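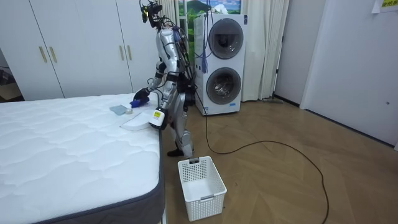
マットレスの掃除、みなさんどのくらいの頻度でやってますか?うちはFodsteadのキルトタイプを使い始めて3年、シーツはまめに洗うのに本体はほぼ放置でした…。やっと重い腰を上げたんですが、表面が白くて波みたいなステッチがぽこぽこ入ってるやつなので、溝のところに何が溜まってるのか考えると怖くて(笑)側面はダークグレーの布なのでそっちは汚れが目立たないんですよね。紺色の布で拭くのと、白いハンディクリーナーを角のあたりに当てるのと、順番はどっちが先が正解なんでしょう?あと重曹をまくのって本当に効きますか?
投稿者:麦茶2リットル

2 名前:ぽこ田
吸うのが先です!先に拭くとホコリが湿って溝に貼りつくので、あとが大変ですよ〜。私は縦に吸って横に吸って、最後に固く絞った布で軽く押さえる感じです。こするとキルトの糸が毛羽立つので、ぽんぽん押さえるだけ。

3 名前:stk_225
>>2
自分は逆派。最初に乾いた布でさっと表面をなでて、髪の毛とか大きいゴミを集めてから吸う。ハンディって髪の毛がすぐ絡むじゃないですか。あれを取るのが一番嫌いなので。

4 名前:ぽこ田
>>3
乾いた布ならわかります!濡れ布巾のことかと思ってました、失礼しました。

5 名前:ねむい人
重曹は、うちは効いた気がしません。溝に入った粉を吸い出すのに7回くらい往復して、次の日もまだ白いのが出てきました。平らなマットレスならいいのかも。キルトにはおすすめしないです。

6 名前:Ueda北口
>>5
えー、私は重曹好きですけどね。夏の汗のにおいはかなりましになりましたよ。粉を茶こしでうすーくふるのがコツです。どさっとかけるから残るんだと思う。

7 名前:ねむい人
>>6
茶こしでやってそれです…。掃除機のパワーの差かなあ。うちのは古いので。

8 名前:麦茶2リットル
わー、レスありがとうございます。乾いた布→吸う→固く絞った布、の順でやってみます。重曹は意見が割れてますね、においは今のところ気にならないので見送りかな。
ちなみに布は色の濃いのと薄いの、どっちがいいとかあります?紺だとホコリはよく見えるけど、白い生地に色移りしないか心配で。

9 名前:stk_225
新品の紺は一回洗ってからのほうがいいです。前に下ろしたての紺タオルを濡らして使って、うっすら青くしました。乾拭きなら気にしなくていいかと。

10 名前:もなか
便乗ですみません、Stoksideのふとん用ノズルを買った方いますか?2,524円で出てて迷ってます。普通の隙間ノズルで十分?

11 名前:ぽこ田
>>10
持ってます。平らな面は楽ですけど、マットレスの縁の段差は結局隙間ノズルに付け替えてます。両方使う前提ならありかな。

12 名前:Ueda北口
終わったら壁に立てかけて風を通すのも忘れずに。6月は特に裏側がやばいです。うちは一度カビさせてPlurnentの除湿シートを敷くようになりました。

13 名前:麦茶2リットル
>>12
裏側…見てないです。一人で持ち上がる気がしないんですが、みなさんどうやって立ててます?

14 名前:ねむい人
足元側だけ持ち上げて、下に洗濯かごを挟んでます。裏返すのはもう諦めました。

15 名前:stk_225
>>14
かご、つぶれません?うちは椅子にしてます。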